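# The Tangle That Stopped Ostulard

For most of the winter, the robot arm at Binonby had one job, and it was getting wonderfully good at it: pick one piece of jewelry out of a pile and leave everything else alone. The project is called Ostulard, and its training comes from people working in ordinary bedrooms with hand-held grippers. By December it had studied 766 of these recordings. Then it grabbed a bead strand, pulled, and didn't stop pulling!

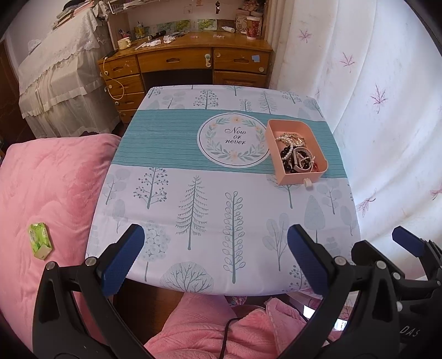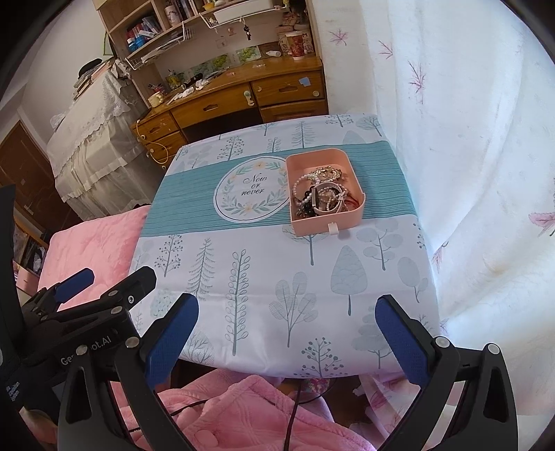
The strand had looped through a chain, and the chain was caught on the tray. Everything went up together, the string snapped, and beads rolled into the arm's base, where one jammed a joint. Gergely Bárány hit the stop button while the motor was still pushing.

"I was picking beads out of the carpet until dinner," he says.

The fault is a lovely puzzle. The force limit was set at 30 newtons, fine for lifting a mug but far too much for thread, and a slow pull never looked like a collision to the software. Brock Campbell went back through the logs and found 70 earlier pulls that had come close.

His fix makes the arm tug gently, wait, and look again to see what else moved (it's a joy to watch, like somebody easing a knot loose). The new limit went live in May 2021, and Campbell is now testing it on headphone cords.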